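Notebook > Polling methods > Entries

Entries Drafts Archive Search

12/24/24

Quiet in the workshop, so I finally sat down with the Soreck by-election sheets (yes, on Christmas Eve, I know). I've been putting this off since October, when the second wave came back and the turnout question looked wrong to me. It still looks wrong.

Quick recap for anyone picking this up in January. We sent out 800 forms across the two wards and got 669 back that we can use, far better than I dared hope for a council seat! The trouble sits in question 5, the one that asks how likely you are to vote. Nearly everybody in Bielecka ward ticked "certain", and I don't believe them. I wouldn't believe my own mother on that one. People like to say they'll vote, and they like saying it even more when a stranger is standing on the doorstep with a clipboard.

So this morning I tried it two ways. First I took everyone at their word, and that gives the sitting councillor a comfortable lead. Then I kept only those who said they'd voted last time as well, and the lead shrinks to almost nothing. Same forms, same people, and two quite different stories for whoever wants to write the press release. Both runs are saved in the Melell folder with the scripts next to them.
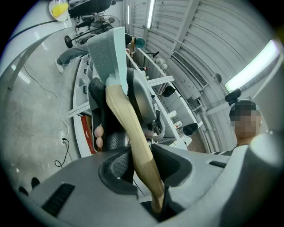 Wilma Lambrechts thinks I'm being too hard on the Bielecka lot, and wrote in the margin of my printout that the bus depot row had got people properly cross there, so a high "certain" figure might be real for once. She'd leave the question alone and put both results in the report, side by side, with the wording printed underneath.

Fair point about the depot - I'd forgotten how loud that meeting got. But I still want a check on it. The marked register shows who turned out last time, and if we can get hold of it for Bielecka I could match it against 30 of our forms by hand (only the ones who ticked the box saying we may). It's a dull afternoon's work but I'd sleep better.

Other bits. The Stita export has swapped the age bands again, youngest on top, so anything run before lunch needs redoing. I've done the first ward and not the second. The postal voters are still lumped in with the "don't knows" because of the way the form was laid out, and I can't see a way of pulling them apart without going back to the paper.

Next time: ask about the last vote before asking about the next one. Also a bigger box for comments, people were writing up the sides.

Paper forms are back in the grey cabinet, second drawer. Key's in the usual place.

Contact the notebook editors | Copyright Soreck Polling Workshop | Back to top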